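We use cookies to improve your experience on this site. By continuing to browse you accept our cookie policy. Accept | Settings

Snack Storage in a Shared Living Room: Comparing an Open Basket with a Lidded Box

Student project report, Household Studies, Drarnell
Natanael Cordeiro and Simone Caldeira
Submitted December 15, 2023

14 shares | 3 comments

1. Background

The shared living room at Havadgate is used by the residents of one floor. Individually wrapped snacks are bought in mixed bags and emptied into a common supply. Before the project there was no fixed place for this supply. Packets were kept on the window ledge, on the arm of the sofa and in a drawer that also held batteries and takeout menus. Residents complained that packets were crushed, that the same kinds were bought twice, and that old packets were found behind the furniture.

The course brief asked for a small household problem, one change, and a measurement before and after the change. We chose snack storage for two reasons. The supply is handled many times a day, and the cost of the equipment is low.

2. Question

The report addresses one main question: does the type of container affect how many packets are back in their place at the evening check? A second question was whether the container affects damage to the packets, mainly crushed crackers and opened seals.

3. Equipment

Two containers were compared. Container A was an open round plastic basket. Container B was a rectangular box with a clip-on lid, sold under the name Queiroz by a local housewares store. Both were placed on the floor next to the sofa, in the same position, so that reach distance would not differ between the two periods.

The supply was made up of 40 packets at the start of each evening. It contained crackers, filled wafers, rice snacks and a few packets of dried fruit. Flat packets and pillow-shaped packets were mixed. No packet was longer than the height of either container.

A printed log sheet was taped to the inside of the cupboard door. The sheet had one row per evening and columns for packets in the container, packets elsewhere in the room, packets eaten, and packets damaged.

4. Method

Each container was used for five evenings, giving 200 packets for the basket and 200 for the box. Residents knew that a project was under way but were not told which result we expected. They were asked to use the room normally.

At the end of the evening one of us checked the room in a fixed order: sofa, under the sofa, low table, window ledge, floor, container. A packet was recorded as "in place" if it was fully inside the container. A packet lying across the rim was recorded as "elsewhere." This rule was added after the first evening, when two packets were balanced on the edge of the basket and we disagreed on how to record them. The first evening was repeated under the new rule.

Packets that had been eaten were recorded from the empty wrappers in the trash. If a wrapper was missing, the packet was recorded as eaten. This is a known weakness and is discussed in Section 6.

Refilling was done by hand, one packet at a time, with the printed side facing out where possible. An early trial in which the bag was simply tipped into the container left the flat packets at the bottom and the pillow-shaped ones on top, and people then dug through the pile.

5. Results and handling notes

Over the whole project, 57 packets were found outside the container at the evening check. Most of these came from the evenings with the lidded box. The usual location was the low table, directly above the box. When asked at the end, four residents said that they had meant to put the packet back but did not want to bend down and undo the clips. The basket had no such step, and packets were often dropped in from a seated position.

Damage went the other way. Crushed packets were more common in the open basket, where heavier items were sometimes dropped on top of the crackers. The box protected its contents better, but only while the lid was closed, and on two evenings it was left open the entire time.
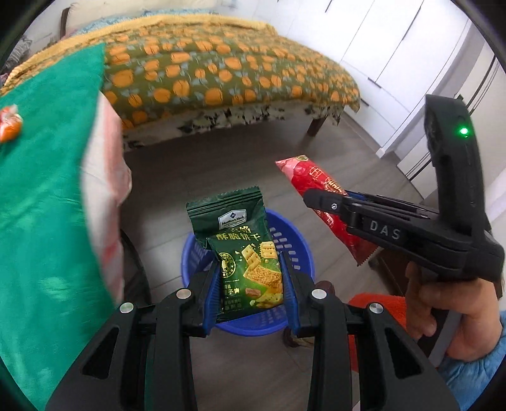
Packet orientation had more effect than we expected. Residents took longer to choose when the packets lay flat, and they tended to turn over several before taking one. With the packets stood upright, the front could be read from above. The dark green packet of crispy biscuits (酥脆饼干) is a suitable case: held upright, it shows the product name in large pale yellow characters and a picture of golden square crackers, so the contents can be identified without touching it. The crimped seal along the top also makes a convenient edge for lifting the packet out. For refilling we therefore recommend seal up, front out. The slots around the side of the blue basket gave a limited view of the lower packets – enough to tell that something was there, but seldom enough to tell which kind.

Color was useful as a secondary guide. Residents spoke of "the green ones" and "the red ones" far more often than they used product names. Grouping by color was tried on the last basket evening and was kept up by the residents until about halfway through the evening, after which the groups were mixed again. We do not consider one evening enough to draw a result from.

6. Sources of error

The number of evenings was small. The order of the two containers was not varied, and the residents may have been more careful during the first period, when the log sheet was new. Wrappers missing from the trash were treated as eaten packets, so any packet carried to a bedroom was recorded wrongly.

The mix of snacks was not identical from evening to evening. The store ran out of rice snacks during the box period, and we replaced them with wafers, which are softer and may be damaged more easily. If this had any effect, it would have made the box look slightly worse for damage than it is.

7. Recommendation

For the Havadgate living room we recommend the open basket, placed within reach of the sofa, with fragile packets upright along the side and heavier packets in the middle. A divider made of stiff cardboard would probably reduce crushing, but it was not tested. The lidded box is better suited to the reserve supply, which is handled only at refilling and can stay in the cupboard.

A follow-up is planned for February with the same basket and a divider. The log sheet will be changed to include a column for packets taken out of the room.

Related reports
Drying Racks and Floor Space in Small Bathrooms
Labeling Leftovers: A Two-Refrigerator Comparison
Shoe Storage at the Standora Entrance Hall
Where Do the Mugs Go? Notes from a Shared Kitchen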